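Drukow Boycott Guide, second edition: a working buyer's review
March 29, 2025

I do the purchasing for a food co-op with 542 member households. A large share of my mail is about where things come from. Members want to know who owns a brand, whether it is made under license, and whether somebody they disagree with is getting a cut. In January the board asked me to find one reference we could all use, so that I would stop answering each letter from scratch. I bought the Drukow Boycott Guide and have used it at my desk since then.

The guide is a spiral-bound book of 262 pages with a login for the online updates. It costs $40 for a single copy, and the login is good for one year. There is no discount for buying more than one.

What it covers

The book lists consumer companies by parent firm, and each entry has the same four parts. The first gives ownership. The second gives licensees and franchise holders by country. The third lists current campaigns against the company, with the name of the group that called each one and what it is asking for. The fourth is the company's reply, if there was one.

That last part is why I would pick this over the free lists. Most free lists tell you to stop buying something and leave it there. When a member brings me one of those, I have to go find out if the campaign is still running, if the company has already done what was asked, and if the product on our shelf has anything to do with it. With Drukow I can usually answer in a few minutes.

The editor, Henryk Kaczmarczyk, says in the introduction that the guide takes no position on any campaign. I read the Middle East chapter closely to see if that held up, as it's the one our members argue about most. Campaigns from both sides are in there, including calls to boycott companies that pulled out of a market. The wording is flat throughout. A few people on our board found it too flat and wanted the book to say who was right. I did not want that from it.

Licensing

The licensing section is the best thing in the book. A brand name on a package often says little about who made it or who got paid. An ice cream, a soda or a shampoo may be made in one country by a firm that only rents the name, under a contract that runs out on a fixed date. The guide gives the term of the license where it is public and marks it "not disclosed" where it isn't. It also explains in plain terms what usually happens when a license ends, and why a parent company may not be able to walk away early even if it wants to.

I checked the entries for the brands we carry against company filings and press statements. Nearly all of them matched. One license was listed as current when it had already been renewed on new terms, and one parent company had been sold. I reported both through the form on the site. The sale was fixed online within the week. The license entry took longer and I had to write twice.

What it doesn't do well

The index is poor. It goes by parent company only, so if you know the brand but not the owner you have to go online first. For a book people will mostly open because of a brand name, this is a strange choice.

Small producers are thin. Yaman, the tahini and olive oil importer we have bought from for years, gets two lines, and one of them is the mailing address. If your store buys mostly from importers of that size you will not get $40 worth of use.

The state law chapter needs a lawyer's eye. It tries to cover state laws on boycotts and public contracts, and it's written as if each law were settled. Several have been in court. Amândio Correia, the attorney who looks over our contracts, read the chapter for me and said he would not rely on it for anything beyond a list of what to look up. I have marked our copy to say so.

The online side

The updates arrive as short notices by email and can be searched by company. Search works. The site logs you out after a short time and does not remember what page you were on. There is no export, so I have been copying entries into a spreadsheet by hand.

We started out keeping the book in the office, and that was a mistake, because members want to see it for themselves. A copy now lives out front with the board minutes and the newsletter. For anyone setting up something similar, I would go with open shelving in a light wood, a plain grid of cubbies with no backing, so that a spiral binding can be seen from either side and the thing doesn't vanish behind the newsletters. Ours has a cord on it now as well.

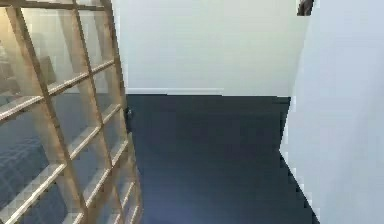 Compared with the others, Drukow is the slow and careful one. I also tried the Idley Ethical Buyer, a phone app that scans a barcode and gives a company a score out of 100. It is faster in the aisle. It doesn't say how the score is made up, and it folds labor, environment and foreign policy into one number, which is no help to a member who cares about one of those and not the others. The Alloldale newsletter is free and well written but covers only grocery chains. If you want to see how a store buyer would lay the information out, it would fill a grid of square cubbies like the one shown here, one parent company to an opening, with the licensees sorted inside it. Drukow comes closest to that. Idley has one big bin.

Who should buy it

Co-ops, campus stores and church groups that get regular questions about brands will use it. So will a local reporter. A household that wants to avoid 3 or 4 companies can find what it needs for free and should save the money.

I have told the board to renew the login for another year and to hold off on a second copy until there is a brand index. Kaczmarczyk wrote back to me that one is planned for the third edition, with no date given.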